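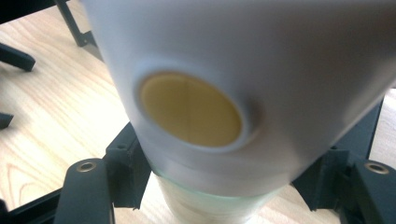 Farka Frosted Cylinder with Round Opening
Item 3748, from the Hellside range

We have carried a good many cylinders over the years, and the Farka is one we keep coming back to when somebody writes in asking for something plain and milky white that won't shout across the room. The upper part is frosted plastic with a smooth, matte face, and set into it is a circular opening with a raised, rounded rim (also white, so it all reads as one piece). Look through the opening and you get a warm tan-to-mustard yellow inside, a color we argued over for longer than we'd like to admit!

Further down, the body changes to a pale green section, translucent and a little glassy, with faint horizontal bands. We love the green next to the white — it's a soft, old-fashioned pairing, and customers who bought the all-white Whitlock from us last year have been asking for a bit of color ever since.

Good to know before you order

Weight: 480 grams, unpacked
Height: 372 mm
Finish: matte white over translucent green
Also available: Sullov, the same shape in a shorter height

Care

Wipe it down with a soft cloth and a drop of dish soap in lukewarm water. Please skip the scouring pads and anything with bleach in it, and go gently along the raised rim, where dust likes to settle. Let it air dry before you put it back on the shelf.

Shipping

Each Farka goes out in its own padded carton, usually within 3 working days. The next batch of the green is due in January, and we're happy to put one aside for you if you drop us a line.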